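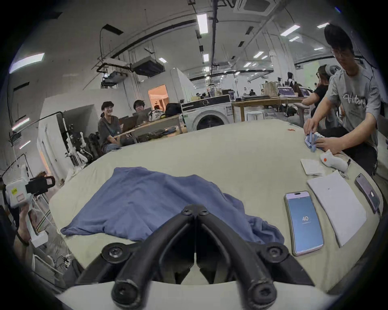 The Case Against the Big Rewrite

Every few years a community game project I follow announces that it is starting over. New engine, new renderer, new file format, and a promise that your old content will "mostly" carry across. The forum fills up with cheering. I used to cheer too.

The latest is Allness, the free rhythm game that a few thousand of us have been playing on dance pads and cheap keyboards for longer than I want to work out. The team posted last week that the current branch is frozen and all effort is going into a new core called Sendis. The post is long on adjectives. It says the old code is "unmaintainable," that the new one will be "modern," and that a preview build should be ready in August.

I don't believe the August part. I'm not sure I believe the rest.

Start with "unmaintainable." The old branch has 867 open issues on the tracker, and that number gets waved around as if it settles the matter. I spent an evening reading through them. A lot are duplicates. A lot are people asking for a theme to be fixed when the theme was never part of the game. Some are questions that got answered in the first reply and never closed. What was left looked to me like an ordinary backlog for an old program with too few people looking after it. Rewriting the program doesn't give you more people. If anything you get fewer, as the ones who knew where everything was in the old code now know nothing special about the new code.

Then there's timing. In most games a little input delay is an annoyance. In a rhythm game it is the whole thing. The old core has years of ugly little corrections in it for sound cards that lie about their buffer size and pads that report a step twice. I have no doubt it's horrible to read. Every one of those ugly lines is there on account of somebody's machine, though, and when you throw the file away you throw away the machine's owner too, until he comes back and files the same bug again. I asked in the thread whether the corrections were being ported. The answer I got was that the new audio layer "shouldn't need them." I've heard that one before.

We went through this with Rosthorpe. People who joined recently may not know the name. It was the fork that was going to replace everything: cleaner menus, online play, a proper song browser. It got to 3 preview builds in 12 months. The third one crashed on my laptop whenever I plugged in a pad. After that the site stayed up with the same news post at the top for a very long time, and a good number of song packs that had been converted to its format were stuck there. Some of the authors had moved on and their originals were gone. I lost a pack I was fond of, and I wasn't even one of the unlucky ones.

Damian Ziółkowski, who wrote the pack converter for the current branch and has done more for this game than most, argued in the same thread that I'm being unfair. His point is that volunteers work on what they enjoy, and if the choice is between a rewrite and no work at all, you take the rewrite. I think that's the best argument anyone has made for Sendis, and I don't have a complete answer to it. You can't order people to spend their weekends fixing a scroll bug from 10 versions ago. But you can ask them to leave the door open behind them. Freezing the old branch means that someone who does want to fix the scroll bug has nowhere to send the fix. What does it cost to keep one person with merge rights over there? The announcement doesn't say, and when it came up the subject was changed to the new logo.

So I'd like to see a few dull things before I get excited. I'd like the old branch unfrozen, even if it only takes small fixes. I'd like the new format written down somewhere before a single pack is converted to it, and a converter that goes both ways. I'd like timing numbers from a bad computer, with a bad pad, next to the same numbers from the old build.

If Sendis comes out and it's good, I'll play it and say so. Until then I'm keeping my installer for the current version on two separate drives, and I'd suggest you find yours.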